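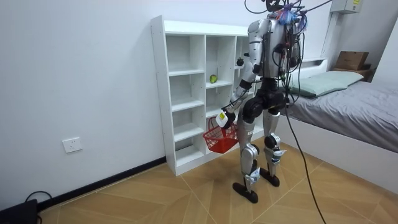 Open shelves, red basket.

04/06/2019
Cider bench, Unddale

Finally sat down with the pressing notes and they're a mess, mostly my fault. Batch 8 stopped dead at 1.012 and I'd written "fine?" next to it, which is no help to anyone. Yevdokiia Palamarchuk thinks I starved the yeast, and she's probably right (she usually is!). I pitched straight from the packet with no nutrient and then let the back room get cold overnight.

So I pulled 200 ml, warmed it up, and stirred in a pinch of nutrient. Tiny bubbles by lunch! Could just be gas coming out of solution, so I'm not celebrating yet.

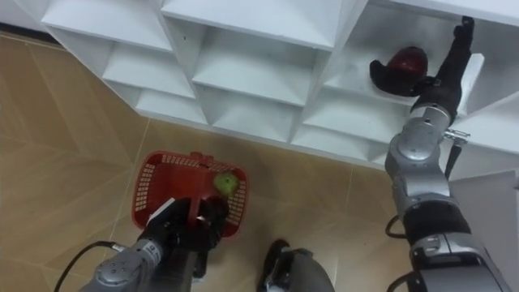
Dark red apple in one of the cubbies, basket on the floor.

Dessert apples alone make a thin, sweet, kind of boring cider. The Drollthorpe juice has way more bite, and I'd like to try it at one part to three. Huang still has our pH meter, so acid is by taste until that comes back. The racking cane needs a new tip too, the old one drags up lees like crazy.

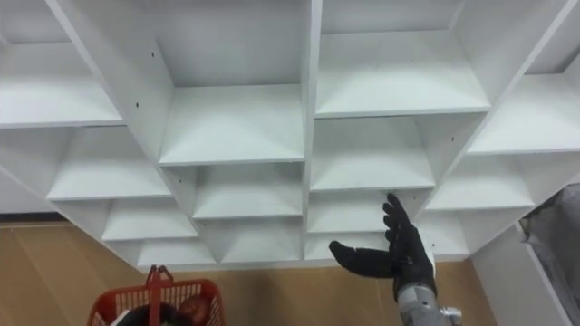
Next time
Read gravity again before touching anything.
Split batch 8, restart only half.
Ask Yevdokiia for her August notes.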